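# Grudau countertop drawer cabinet, light oak

Stock updated 01/04/2024. Back in after the February gap, sorry for the wait to everyone on the list.

Small wooden cabinet with a pull-out drawer. Made to live on a counter or a tabletop, next to the toaster, the mugs, whatever you've got going on there. Not a wall unit. Doesn't need screwing to anything. Light oak outside, pale wood inside the drawer, black metal bar handle on the front.

Item no. 793. Sold by Wudero, built for us at the Campos shop.

**Good for**

- tea boxes, drink cartons, snack packs
- tissues, napkins
- batteries, tape, the charger for the thing you lost
- bread clips and twist ties if you're that kind of household (we are)

One deep-ish box, no dividers. We tried a version with dividers and people kept pulling them out and mailing us to ask where the spare part went. So, plain box. If you want dividers get the Hirngate inserts, sold separately, they drop in from the top.

## The handle

Most asked about part. Long black bar, U shape, two small posts holding it off the front. There's a carved slot in the front panel under it as well. Bar stands proud enough to get fingers behind, even with an oven mitt on. Older run had a round knob and that one got complaints, wet hands mostly. Knob version is discontinued, please don't order it from the old catalog page, it goes nowhere.

Handle screws are on the inside. Give them a quarter turn after the first month or so. Wood settles, screws don't.
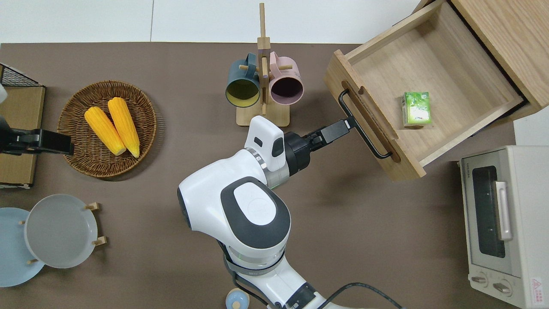
*Drawer pulled open, small green and white carton inside. Cream toaster oven nearby, mug tree farther back.*

## Placing it

Check the swing of whatever is next door before you set it down. Toaster ovens are the usual problem. Door opens, drawer opens, they meet in the middle. Leave room in front of both. And follow the clearance in your oven's own manual for the sides, the cabinet is wood and wood doesn't love heat. A dried out side panel is not a warranty thing.

Mug trees, canisters, paper towel holders, all fine beside it. Want something on top? Light stuff only. Fruit bowl ok. Stand mixer no.

Flat surface please. On a sloped or wobbly table the drawer can creep open by itself, and then you get a mail from someone who thinks it's broken. Four felt pads in the bag, stick them on before loading it up.

## Drawer comes out how far?

Far enough to see the back. Pull straight, not up. To take it all the way out for cleaning, lift the front a bit once you feel the stop, then keep pulling. Both hands for that part. Goes back the same way, tail end in first, level, push.

If it sticks: candle wax on the bottom edges. Plain white candle. No cooking oil, it goes gummy and smells.

## Care

Damp cloth, then a dry one. No bleach. No scouring pads on the handle, the black will scratch and you'll see it every morning. Spills inside the drawer, wipe them the same day, the pale wood stains faster then the outside does. Tea is the worst. Tumeric is worse than tea.

Oil the outside once a year if you like. We use the Hirngate board oil, any food-safe one does the job.

## Shipping

Ships assembled. Handle is packed seperately in the drawer so it doesn't punch through the box, you'll need a regular Phillips screwdriver. Orders in by noon go out next working day. Up to 12 per order, more than that write to us first and we'll sort out a pallet.

17 days for returns, unused, original box. Boxes without the corner foam get turned away at the dock, so keep the foam.

Warranty is 6 months on the drawer and the joints. Finish not covered.

## Asked a lot

**Darker color?** Not right now. Walnut maybe later, no date.

**Do two stack?** No. They sit side by side fine.

**Just the handle?** Yes, as a spare, comes with posts and screws. Ask for the 793 bar.

**Which wood is it from one batch to the next?** Oak, but the grain shifts a little. Ordering two that should match, say so in the notes and Hernán Correa will pick them from the same run.

Trade and cafe orders go to Vega Llorente, use the trade form. Everything else the normal contact page.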